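Fixed plus wrist view: conveyor to bin results
Started by tapegrid_charm, 2020-01-12

Hi all, Charmaine Coetzee here. I promised an update on the Drulten setup and I'm pretty chuffed with it! We trained one policy on fixed camera plus wrist camera together, and a second on the fixed camera alone. Same demos for both, 200 of them, all driven by hand.
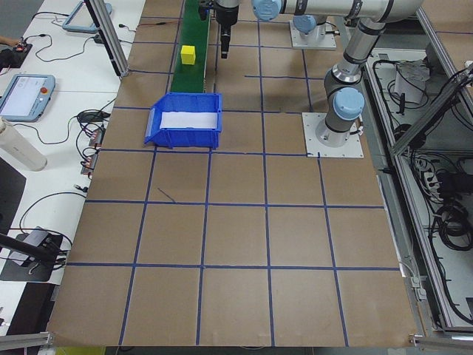
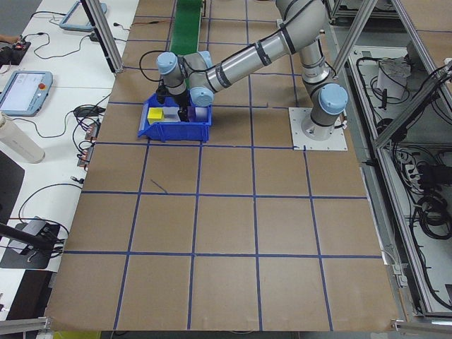
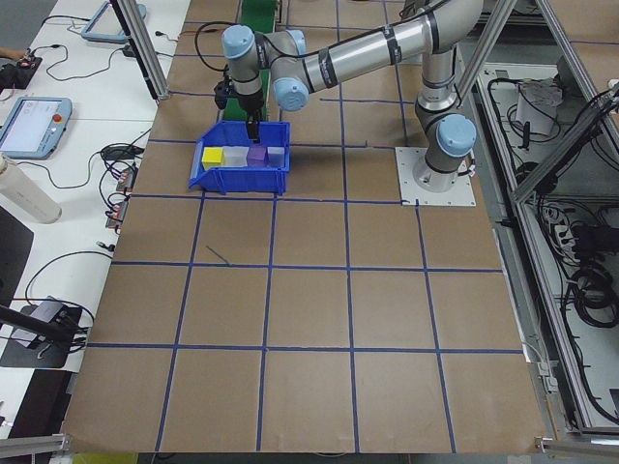
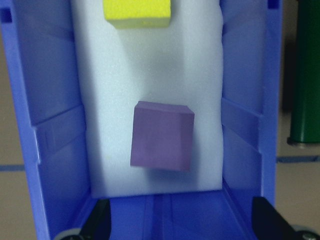 First three from the fixed camera, last one from the wrist.

Category: Manipulation / Learning from demonstration

Scoring was 111 trials per policy, and a trial only counts if the cube ends up released inside the blue bin. With both views we missed 5. With the fixed view alone we missed 4 times that many, nearly all of them at the release, when the gripper is down in the bin and the fixed camera can't see much past the fingers. The wrist view picks up the cube colours beautifully down there (look at that purple!) and I reckon that's where the gain is coming from.

fourie_fan wrote:
Love this. Is the tape grid feeding into the policy at all, or is it just for you lot?

tapegrid_charm wrote:
Just for us, for setting the bin down in a known square. The policy gets raw pixels, so I suppose it could be reading the lines anyway.

Trekico_Ben wrote:
That's my worry. Your wrist picture has blue tape either side of the bin. How do you know it's learnt the cubes and hasn't memorised where the bin sits against the lines? I'd want a run on plain paper before I believed the gap.

tapegrid_charm wrote:
Fair, but both policies see tape, so it doesn't explain the difference between them.

Trekico_Ben wrote:
It might. One of them gets a close-up of it.

clalteo_user wrote:
I'm with Ben on the control, though the release result matches what we had in November. Ours kept letting go too high until we added the second view. Did you try wrist only?

tapegrid_charm wrote:
Not yet! Plain paper first, then wrist only. Ben, you've talked me into it. I'll post the numbers in this thread.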